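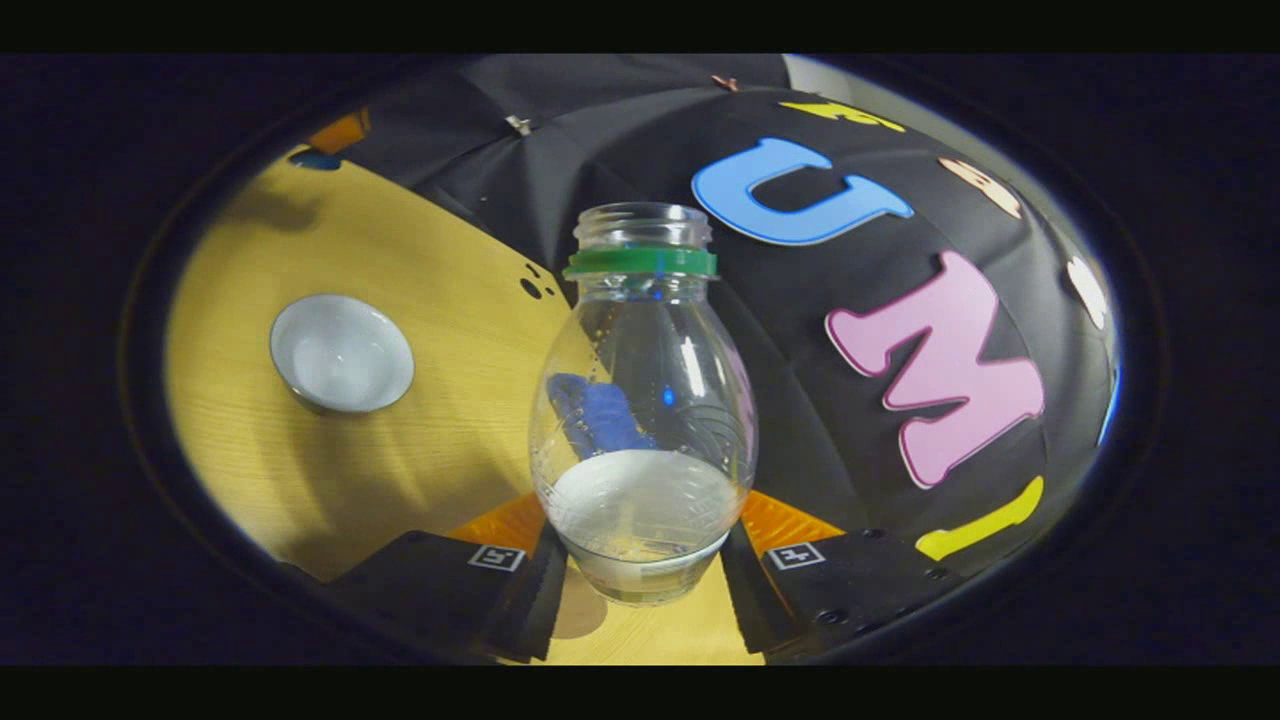

Vurier is hiring a flight control test technician for its small quadcopter line in Prasska. The technician runs hover, altitude hold and return-to-home checks on preproduction units and logs every deviation. Bench time and outdoor flying are split evenly.

## Duties

- Calibrate gyro and barometer boards before each flight block
- Record radio range and signal loss at 2 transmitter power settings
- Replace motors, props and antenna leads
- File defect reports in Cutari, our tracking system

## Requirements

- Over 6 months of hands-on work with multirotor aircraft
- Soldering to connector level, including fine-pitch repair
- Able to read a log plot and find the fault in it
- Valid remote pilot certificate, or able to get one by October

A degree is not required. Shifts are 8 hours, starting at 7 a.m. in summer. The contract is for one year and may be extended.

Send a resume and one sample test report to Clodagh Breathnach, Flight Test, Vurier, McPhee Building, Room 978. Quote "test technician" in the subject line.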